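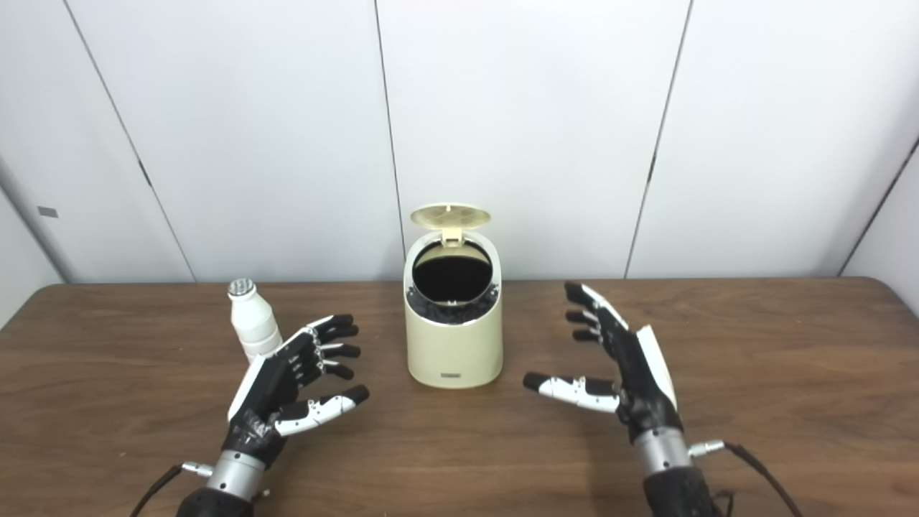 # Chapter 7: The Stop That Didn't Stop

I'm going to start this chapter with a fault of mine, and it's an embarrassingly small one. No crash, no fire, no broken glass. A robot with two hands was supposed to pick up a little white bottle, drop it in a little cream trash can, and go back to waiting. We'd run the job all through August at the Avovbridge lab and I'd stopped watching it closely (you can probably guess where this is heading).

On run 46 of the afternoon, the left hand closed on the bottle and then lost contact with its controller. The wrist cable had been rubbing against the edge of the table for weeks, and one signal wire inside it had finally started to go. The arm was on a different line, so the arm was perfectly happy. It carried on moving with a hand it could no longer talk to.

I hit stop. The arm stopped. The hand kept squeezing.

It wasn't a strong squeeze and the bottle survived, but I remember standing there with my palm on the red button thinking, well, I've pressed it, what else is there to press? The finger motors were still holding the last command they'd received, and that command was "close." My stop message went out to everything on the network, and the one part I wanted to reach was the part that had dropped off it.

## 7.1 What do we mean by "stopped"?

If you've worked through Chapter 6 you already have a loose idea of a stop: the thing was moving and then it isn't. For a fan or a conveyor that's good enough. For a hand it gets messy very quickly, so let me split it up.

A **motion stop** means the joints no longer change position. A **force stop** means the joints no longer push on anything. You can have the first without the second, and that's exactly what I had. From across the room the fingers looked perfectly still. Put your own finger between them and you'd have a different opinion!

There's a third idea we'll need, the **safe state**. This is whatever condition you want the machine to fall into when something goes wrong, and you have to choose it before anything does. Choosing is harder than it sounds. Should a hand that loses its signal open, hold, or go limp? If it's carrying an empty bottle over a table, I'd say open it. If it's carrying a full pan over somebody's feet, please don't.
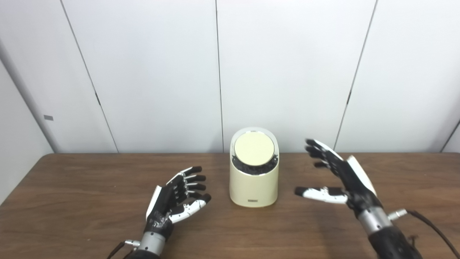 **Figure 7.2** Both hands open beside the bin, left hand lower than the right, with a cable at each wrist.

Take a moment with the wrists in Figure 7.2. There's a small metal connector on the outer side of each one and a black cable trailing away from it. When I teach this in person, most of the class talks about the fingers for ten minutes before anyone mentions the cables. I was the same. I'd checked the joints every morning, and I'd never once run my thumb along the wire.

## 7.2 The watchdog I forgot to set

The hand controller we used, a Zundeck unit, had a setting called a **watchdog timer**. The idea is lovely and simple. The main computer sends the hand a short "I'm still here" message over and over. Every time one arrives, the timer goes back to zero. If the timer ever reaches its limit, the hand decides by itself that something is wrong and goes to its safe state – no message from outside needed.

Ours was switched off. I'd turned it off during setup when it kept tripping, and I'd meant to turn it back on. My notebook entry for October 4, 2020 says "watchdog limit 200 ms, safe state = open, DO NOT DISABLE," underlined hard enough to tear the paper.

Why 200? We tried 60 first, and the hand let go of things whenever the network had a busy moment. A limit that's too short gives you false trips, and false trips tempt people like me to turn the whole thing off. A limit that's too long gives the fingers extra time to squeeze. In section 7.4 we'll work out a sensible value from two numbers: how often the message is sent (ours went every 16 ms) and how much harm can be done while you wait.

## Before you read on

Pick a machine at home that grips, clamps or holds. A garage door opener will do, or a printer feeding paper. Then write down:

- what it should do if the power fails
- what it should do if the power stays on and the control signal fails
- how you'd find out which of those had happened

Keep your answers. We'll come back to them in 7.5, after the section on cable routing, and I'd like you to argue with your earlier self a bit.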